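From: Teemu Miettinen
Date: 19 Jun 2019
Subject: Re: Under-sink filter or countertop pitcher for well water?

Hi all, and thanks for the warm welcome last week. I meant to answer this sooner, but we had family staying and the kitchen was never free long enough for me to crawl under the sink and read the labels.

> We moved out to Curnatgate in the spring and the well water tastes
> like pennies. The test came back with iron, and hardness is 300.
> Does anybody run the Vuorinen under-sink unit on water like that?
> The store wants to sell me an Eltik softener too and I don't know
> if that's just them being a store.

We've had the Vuorinen for two years now, the two-stage one, and I'm fond of it, but I wouldn't put it on your water by itself. Ours is softer than yours and the first cartridge still goes orange well before it's supposed to. The box says 700 gallons. I have never gotten close to that. If you go ahead, buy the sediment cartridges in a multipack, because one at a time they cost 18 dollars and you will grumble every time, as I do.

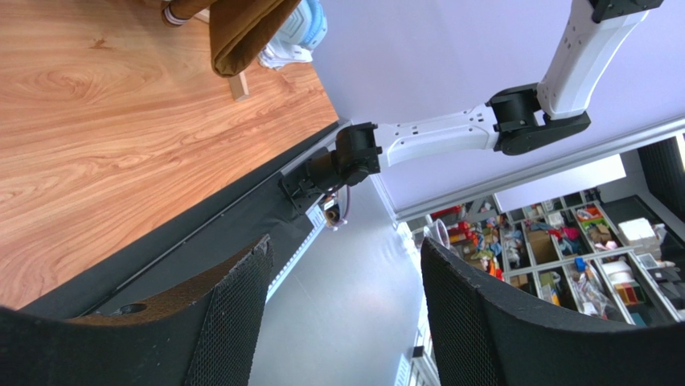
As for the softener, I think the store may be giving you decent advice this time. My brother-in-law has the small Eltik and his iron stains were gone from the tub by August of the first year. He did have to turn the hardness setting up past what the manual told him - the manual doesn't count iron, or it does but only in a footnote. Ask them which part of your test they used to pick the size. If they can't tell you, I'd take the paper to somebody else.

One more thing and then I'll let you go. The fitting that comes with the Vuorinen faucet leaks on older supply lines. You want the adapter, part 3063, and it's not in the kit. I drove back to town twice before the fellow at the counter figured out what I was asking for. Wrap the threads, snug it by hand, then a quarter turn with the wrench and no more. I cracked one being stubborn.

Is the taste there in the cold water too, first thing in the morning, or mostly from the hot side? If it's mostly hot I'd look at the water heater before spending any money.

All the best to everyone, and Judo folks, I haven't forgotten I owe you my notes on the backwash filter - maybe this weekend.

Teemu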